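Giving up sugar in tea, month 2

I said in December that I'd stop taking sugar in my tea, and I'm still at it, which has surprised everyone in our house including me. I used to have two heaped spoons in every mug, and I drink a lot of mugs. Tarık Bozkurt at work did the sums for me on the back of an envelope and got to roughly 700 spoonfuls since the summer. I wish he hadn't!

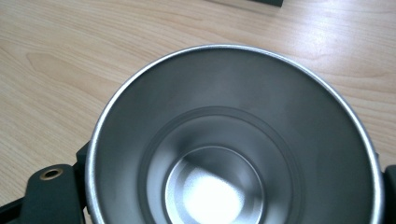 Steel cup, looking straight down into it.

The first week was grim. Everything tasted of wet cardboard and I had a headache by four every afternoon (my mum says that was the weather). Then I tried a looser, darker leaf from Dönmez, the little shop on the Cisbridge road, and it was so much better than my old teabags that I stopped missing the sugar for whole mornings at a time.
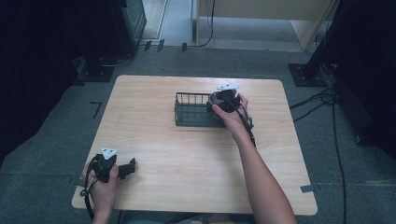

It costs more, mind you. The big bag went up again last week and I stood there dithering with it in my hand for ages before I paid. But I'm not buying sugar, or nearly as many biscuits, so I'm calling it even.

The one place I still struggle is the train to Brirberg. The trolley tea is so stewed that it needs something, and I caved on the way home last time and had a sachet. Half a sachet. It was horribly sweet and I drank every drop, looking out at the rain somewhere past Itevier and feeling very pleased with myself.
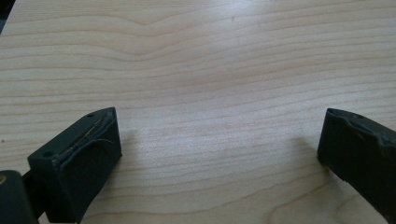

What I'm trying next

Coffee without sugar. I've had one go so far and poured most of it down the sink, so wish me luck.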